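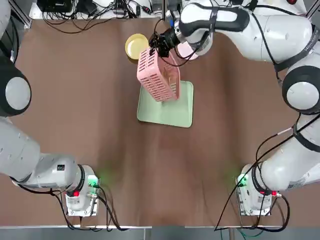

Stostetti Tabletop: two-arm demonstrations for pick and place with household items

README, version 2

Contents
1. Summary
2. Setup
3. Tasks
4. How the data was collected
5. File layout
6. Method
7. Results
8. Known problems
9. License and citation

1. Summary

Stostetti Tabletop is a set of teleoperated demonstrations recorded on a fixed two-arm station. We made it to test one question: does a policy learn to place awkward containers better if it is trained to predict where the object will end up, along with the next arm motion? We call the method Vemix. This repository holds the recordings, the training code, and the checkpoints behind the numbers in section 7.

The set has 1,000 episodes. We used 800 for training and kept the rest for validation and offline checks. No episode appears in both parts.

2. Setup

Both arms are mounted at the near corners of the table and face the far edge. The work surface is covered in brown. The head camera sits above and behind the bases and looks down over the table, so the bases and their cables are in view along with the objects. We did not crop them out. Policies trained on cropped frames did worse when the camera was bumped, and the bases give the network something fixed to line up with.

Objects are everyday kitchen and storage items: plates, trays, baskets, cups and small boxes. A typical layout has a pink plastic slotted basket, a mint-green square tray and a round yellow plate. Baskets are gripped by the upper rim and usually hang at a tilt once lifted. The tilt is the hard part of the basket tasks, and it is the main reason we wrote the method the way we did.

Left and right always mean the robot's own left and right. In the head camera view these match the left and right of the frame.

3. Tasks

There are 13 tasks in three groups.

Single-arm placing. One arm moves an object onto a tray or plate. The other arm stays still. These make up the largest group.

Placing with a choice. Two possible targets are on the table and the text instruction names one of them, for example "put the basket on the green tray."

Two-arm tasks. One arm steadies a container while the other puts something into it, or both arms lift together.

Every episode comes with one text instruction. Wording varies between episodes of the same task. The instruction is stored as typed by the operator — we fixed spelling and nothing else.

4. How the data was collected

Operators drove the arms with a pair of leader arms of the same shape. Each operator practiced until they could finish the single-arm tasks without a restart, and practice runs were thrown away. Objects were moved to new starting spots between episodes using a printed list of positions, which is included in the docs folder.

An episode starts when the operator presses the pedal and ends when they press it again. Failed attempts that the operator recovered from were kept. Attempts that ended with an object on the floor were dropped.

The Figueroa subset was recorded later than the rest, in November, with the overhead lights dimmed. It is marked in the metadata so that you can leave it out or use it alone.

5. File layout

episodes/ one folder per episode
episodes/*/head.mp4 head camera video
episodes/*/state.npz joint positions and gripper opening, both arms
episodes/*/action.npz commanded joint positions
episodes/*/meta.json task name, instruction, subset, split
docs/ position list, operator notes
vemix/ training and evaluation code
checkpoints/ trained weights

State and action arrays have the same number of rows. Row zero of both lines up with the first video frame. Gripper opening runs from 0 (closed) to 1 (open). The left arm always comes first in the array, including in tasks where it does nothing.

6. Method

Vemix adds one output to an ordinary imitation policy. Besides the next chunk of actions, the network predicts a coarse map of where the held object will rest at the end of the episode. The training label for this map comes from the last frame, so no hand labeling is needed beyond the object name.

At run time the map is computed again with every new chunk and fed back in as an extra input. If the object swings or slips in the gripper, the predicted resting spot shifts and the arm has a chance to correct before it lets go.

The baseline, which we call Drolton in the code, is the same network with the map output removed. It uses the same data, the same training length and the same image size.

7. Results

Vemix beat Drolton on the basket tasks and on placing with a choice. On flat objects such as plates the two came out even. On the two-arm tasks Vemix was slightly worse, and we think this is because the map covers one object at a time and the policy has no good way to say which arm it belongs to.

Most of the gain came from the release. Drolton tended to open the gripper while the basket was still tilted, and the basket landed with one edge over the rim of the tray. Vemix more often lowered until the low edge touched and then let go.

Turning the map off at run time, while keeping it in training, gave back most of the gain. Training with up to 17 extra map cells per side made no clear difference.

8. Known problems

The held object often hides part of its target. When a basket hangs over the tray, the head camera loses the upper part of the tray, and the map gets noisy at the moment it is needed most. A wrist camera would help. This release has none.

The brown covering wrinkles and shifts over the course of a session. Do not use it as a position reference.

All recordings come from one station. We have not tested the checkpoints on any other table, arm spacing or camera height, and we expect them to fail without fine-tuning.

A few instructions name a color wrongly. They are listed in docs/errata.txt and were left in the training split.

9. License and citation

The data is released for research use under the terms in LICENSE-DATA. The code is under the terms in LICENSE-CODE. If you use either one, please cite this repository as "Stostetti Tabletop, version 2" and say which subsets you used. Bug reports go in the issue tracker — include the episode folder name and the frame number if you have them.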